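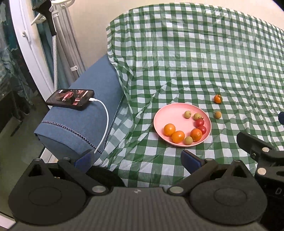

Issue 84, page 58

I've been taking Senis capsules every morning since July, mostly because my sister swears by them, and I still couldn't tell you what they do! The tub holds 90, it costs more than a decent lunch, and the label says "supports vitality" (whose, I'd like to know?). I'm not against supplements. My doctor put me on vitamin D and I take it happily. But I do think shops like Juta should have to say in plain words what a pill is for, and who can skip it. Until they do, I'm finishing this tub and keeping my money.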